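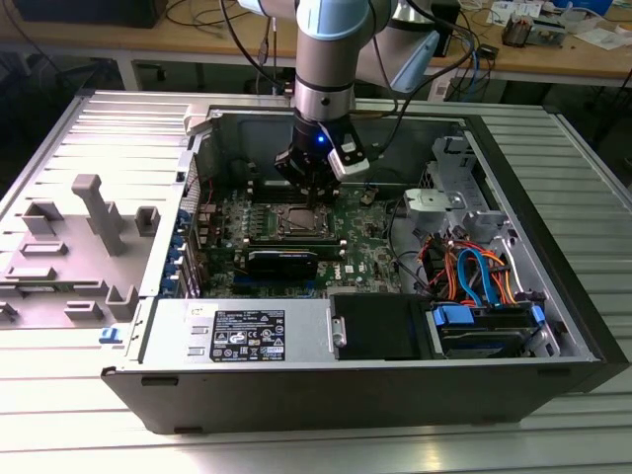
Issue 19, page 5

How to Run a Memory Swap Demonstration at an Open Day

Our October open day at the Bloxham shop brought in 268 visitors, and most of them stopped at the computer teardown cell. Several schools and repair shops have since asked how we set it up. These are the steps we follow. They assume you already have an arm that works and someone on staff who can program it.

What you need

A six-joint arm with a two-finger gripper
A camera or sensor on the gripper
A slatted work table with clamps
An old desktop tower you can afford to damage
Spare memory modules that fit the board
A rope or barrier for the public side

We used a Dell tower with plenty of open space over the memory slots. Small form factor machines are much harder. The drive cage often sits right over the slots, and you end up spending the afternoon moving brackets by hand.

Step 1. Get the computer ready

Unplug the tower, hold the power button in for a few seconds, and lay it on its side with the open side up. Take the side panel off and set it to the left of the case where visitors can see the molded fittings on the inside. People like to look at it, and it makes a handy place to point when you explain which parts of the job are still done by hand.

Leave the graphics card in. Tie back any loose drive cables that cross the path between the arm and the slots. Our first rehearsal ended early when a finger hooked a power lead.

Step 2. Fix the case in place

A tower slides more easily than you would think. Clamp it low on the outer shell, or put stops against two sides. Mark the corners on the table with tape so you can put a second machine in the same spot later. Check it by pushing on the case with your palm. If it moves at all, tighten it again.

Step 3. Route the arm cables

Run the cables up the arm and over toward the back of the work area, with enough slack for the full range of the wrist. Move the arm by hand through every position in the program before you turn the motors on. Watch the cables, not the gripper. Anything that pulls tight or drops into the case needs to be clipped again.

Step 4. Teach the positions

You will need five positions for each module:

1. Home, well clear of the case
2. Hover, directly over the slot
3. Grip height
4. Lift
5. Tray

Teach the hover position first and take your time with it. The fingers should come straight down on the ends of the module. If they come in at an angle, the module will bind in the slot. We use the Cevard controller, and its step mode lets you lower the arm in very small moves. Other controllers have something close to it under a different name.

Open the slot latches by hand before each run. We tried having the gripper press them and gave up. It can be done, but it added too much time for a standing crowd.

Step 5. Set the speed and force

Start with the lowest grip force that holds the module, then raise it one setting. Keep the speed low near the board. Ours ran at 18 percent for anything below the hover position and faster above it. Visitors did not mind the slow part — that was when they leaned in.

Step 6. Rehearse with a speaker

Run the whole cycle with the person who will be talking. The talk and the motion need to fit together, and the first version of our script was much too long. Point out the processor socket, the slots and the drives while the arm is at home. Stop talking while the gripper goes down. Take questions after the module is in the tray.

Keep the emergency stop in reach of the speaker, and have a second person at the rope.

Common problems

The gripper closes on air. The case has moved. Check the tape marks and clamps, then teach the hover position again.

The module lifts at one end. One latch is still partly closed, or the grip is off center.

The camera loses the slot. Look for glare from overhead lights. We turned off the row above the table and the trouble went away.

The arm stops with a force warning. Back it off to hover by hand. Do not clear the warning and continue, even with people waiting.

After the event

Retire the tower once the slots feel loose. Ours is still good for practice. The Drullel program file and a parts list for the Brumudetti table clamps can be picked up at the front desk, or we can mail you a copy.

Last updated 12/15/23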